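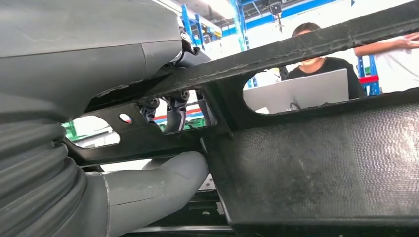
Dronik to Drusivcombe, the long way

Left Dronik later than planned. Always do. Gas, ice, a bag of sunflower seeds, and then back to the motel for the phone charger, which was in my jacket the whole time.

It's a two lane road pretty much the whole way. Flat for the first hour, hay fields and irrigation pipe, then it starts to climb without you really noticing. My ears noticed. By the time you hit the turnoff for Serero you're at 3000 feet and the air smells different, like pine and hot brakes.

Stopped in Serero for lunch. Small place. One main street, a hardware store, a closed movie theater and a diner with a line out the door. Didn't feel like waiting so we got sandwiches from the gas station across the street and ate them on the tailgate. Egg salad. Better than it had any right to be. There's a little park behind the post office with a creek running thru it and a restroom that was clean, which I always write down for next time.

After Serero the road gets twisty. If you get carsick sit up front. I don't, my wife does, so she drove.

Next stop was the overlook at Gaillard. You park in a gravel lot and walk up a path to the edge. Took us maybe twenty minutes because we kept stopping, it's steeper than the sign makes out. The sign also says the railroad came over the pass here and the town moved down the hill to be near the tracks. All that's left up top is a chimney and some foundation stones. I could of stayed there all afternoon. Windy though. Lost my hat, got my hat back, gave up and carried it.

Parking at Gaillard is 4 dollars, cash only, in a box on a post. Bring ones.

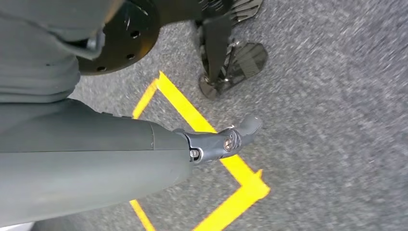 Gray arm, speckled carpet

Rolled into Drusivcombe around 6 with the sun right in our eyes. We had a room booked by the river. Got a different room, over the kitchen, but it had a window that opened and a decent bed so no complaints. Walked down to the bridge before dark. Lots of people fishing, didnt see anybody catch anything.

Dinner was a burger place on the corner by the bridge. Skip the onion rings, get the fries. The pie was gone by the time we ordered. Wife still talking about the pie.

Tomorrow we want to do the loop around the lake and then decide about the hot springs. They're closed Tuesday for cleaning, so it's tomorrow or not this trip. Might rain. Will post the lake stuff when I get somewhere with better wifi, this is taking forever to load.

Oh and if you're going up in June take a coat for Gaillard. I didn't.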